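Storenel stockroom, progress to Friday, June 21, 2019

Repacking is on schedule. We have 890 boxes to sort and have finished the first 13 shelves. Items from the Sunungate store are being checked against the old list before they go back up.

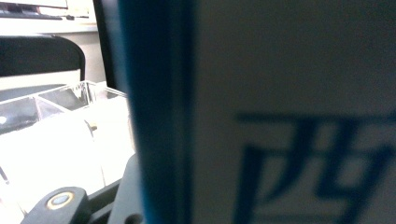 White box with blue edge and blue Chinese lettering, Storenel stockroom.

Boxes with Chinese printing are now shelved together – Ekkachai Chaiyaporn is adding English labels as he goes. We still need 100 blank labels and a second step stool. Both are within the Nudgate grant. The remaining shelves should be done in July.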